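Live Music Management, Unit 5
Routing and support acts
Handout for Thu 15 July
Tutor: Annick Petrenko

Last week we looked at how a tour gets its dates. Today we look at the order those dates go in, and who else is on the bill.

Routing means putting the shows in a sequence the band and crew can travel. The agent starts with anchor dates, usually the bigger rooms or a festival slot with a fixed fee. The smaller shows are then fitted between them. A gap of one night is a day off. A gap of three nights costs hotel rooms and wages with no income, so the agent will often take a lower fee to fill it.

Our case study is the Pullness tour, a run of 17 shows in November by the folk-rock group Floron. Arben Popescu booked it and has let us use his working sheets. The largest room held 4000 and was confirmed first. Note how the northern dates were moved twice before the tickets went on sale, both times because a hall was already held by another promoter.

A hold is a pencilled date. The first hold has priority. If you are on second hold and want to confirm, you challenge, and the first holder must then confirm or release the date within the time the venue sets.
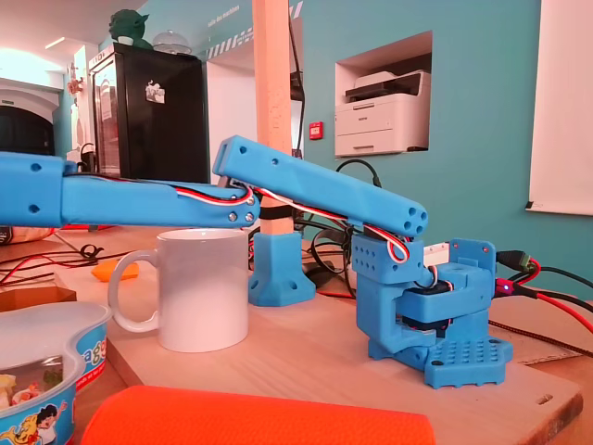

Support acts are agreed after the routing is mostly settled. There are 2 common arrangements. In the first, one opener does the whole tour, which keeps changeovers simple. In the second, the run is split, so that Foltach might open the early dates and Petkov the later ones. A split bill can help sales in towns where the second act is better known, but all posters and listings have to be checked by date.

Fees for openers are usually small and flat. Check whether the deal includes catering, a sound check and space for merchandise - these are often left out of the first email.

For next week
Read the sheets for the first 5 shows and mark the longest drive. Suggest one change to the order and say what it would do to the crew's hours. One side of A4, typed.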